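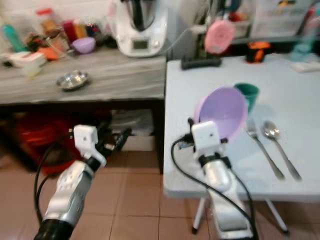 Is the Foldale table strong enough to use every day for eating?

For two people who eat normal meals, it is strong enough. I have used mine since June of last year, for breakfast and dinner, and it still stands straight. If you have a big family or you like to knead bread on the table where you eat, I would look for something heavier.

## Why I bought it

My kitchen is small and has a door to the balcony which opens inside. A normal table blocks this door. For two years I ate at the counter, standing, and my back did not like it. My neighbor Kęstutis Vanags has a Storo table and he is happy with it, but the Storo was too wide for my wall by the width of one hand. So I ordered the Foldale from Madach, a small shop which sells mostly garden things.

It arrived in a flat box with one corner crushed. The table inside had no damage. There is nothing to assemble except four rubber feet, and one of them was missing. I wrote to the shop and they sent me a full set after 17 days, without a letter or any words.

## What I like

The legs open with one pull and make a loud click when they are locked. I trust this click. The top is easy to wipe, and tomato sauce does not leave a color if you clean it the same evening. Turmeric does leave a color. I tried baking soda, lemon and sun, and only the sun helped a little.

The height is good for me. I am 1 meter 68 and my elbows rest on it without lifting the shoulders. Kęstutis is much taller and says he feels like a visitor in a school.

## What I do not like

When you cut something hard, for example pumpkin, the table moves a little from side to side. Soup in a full bowl makes small waves. I now cut on the counter.

The edge strip on the short side started to come loose in winter, maybe from the radiator. I glued it with Avotiņš contact glue and it holds until now.

The carrying handle is too thin. If you carry the table up the stairs, wear a glove.

## Folding and storing

Folded, it stands behind the door and I forget it is there. The manual says the hinges are tested for 1,000 openings. I open and close mine only when guests sleep over, so I cannot check this number. A drop of sewing machine oil in spring stopped the squeak.

## Would I buy it again?

I would, for the same kitchen. Order the spare feet at the same time, and measure your wall with the skirting board included, which I did not do the first time.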